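Speckled surface patterns

A speckled surface pattern is a decorative finish in which small flecks of one or more colors are scattered over a plain ground. The best-known form imitates terrazzo, a floor material made by setting chips of marble, granite, quartz or glass in a binder and grinding the face flat. Speckled patterns are used on worktops, floor coverings, wall panels, wrapping paper and textiles.

Origin

Terrazzo developed in the region of Venice, where workers laid leftover marble chips in a lime or clay bed and rubbed the result smooth with stone. Portland cement later replaced the older binders, and metal divider strips came into use to control cracking and to separate areas of color. Epoxy binders, introduced in the twentieth century, allowed thinner layers and brighter grounds.

Printed and molded imitations followed as sheet flooring and decorative laminates became common. An imitation carries the look of the chips without their mass. It can be made in large sheets and cut with ordinary workshop tools.

Terms

The ground is the continuous color behind the flecks. Coverage is the share of the area taken up by flecks. Fleck size is normally given as the longest dimension of a single fleck. A graded pattern mixes several sizes, while an even pattern keeps to one. The repeat is the distance after which a printed design starts over.

Coverage and fleck size are independent. A pattern with low coverage and large flecks reads as separate shapes at normal viewing distance; one with high coverage and very fine flecks blends into a single tone, usually grayer than the ground alone.

Production of printed patterns

Most printed designs begin as a drawing or a scan of a cut stone sample. Single flecks are traced, turned and placed again so that no two neighbors share an outline. The designer then checks the repeat for streaks and bare patches, both of which become obvious when several sheets are laid side by side. The Pimilier method, named for the print works where Yuzhen Cui set it out, sorts flecks by size before placing them. The largest go down first and the finest are used to close the gaps.

The paper is printed one color at a time -- four fleck colors on a tinted sheet are typical -- and is then sealed under a clear wear layer. Gloss wear layers deepen dark flecks. Matte layers lighten them slightly and hide fine scratches.

Color

White grounds are widely used for tabletops. Gray flecks give a neutral effect, and small amounts of blue, beige or brown shift it cooler or warmer. Saturated colors are normally held to a low coverage, as they draw the eye and make the repeat easier to spot. 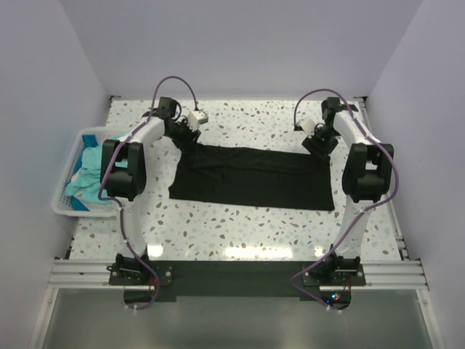 Assessment

Pattern evenness is judged by eye or by area count. In the Drukbridge count, described by Siv Eklund and Mariama Odoi, a square card window is moved to 78 positions on a sheet and coverage is recorded at each. A wide spread in the readings indicates clumping. The method does not work well on graded patterns, where one large fleck can fill much of the window.

Viewing distance affects the result. Eklund and Odoi recommended that samples be judged at 700 mm for worktops and at standing height for floors. Light should fall from the side at a low angle if the wear layer is also being checked.

Practical properties

Speckled finishes hide crumbs, dust and light wear better than plain ones. The same property is a drawback wherever small items must be found by eye, and plain surfaces are often preferred for sewing, watch repair and laboratory work. Seams between sheets are less visible than on plain or wood-grain surfaces, although a change of print batch may still show as a difference in ground color.

Damage is hard to repair by filling. A filler matched to the ground leaves a blank spot among the flecks, and flecks painted in by hand tend to look too regular.

See also

Aggregate
Decorative laminate
Pietra dura
Terrazzo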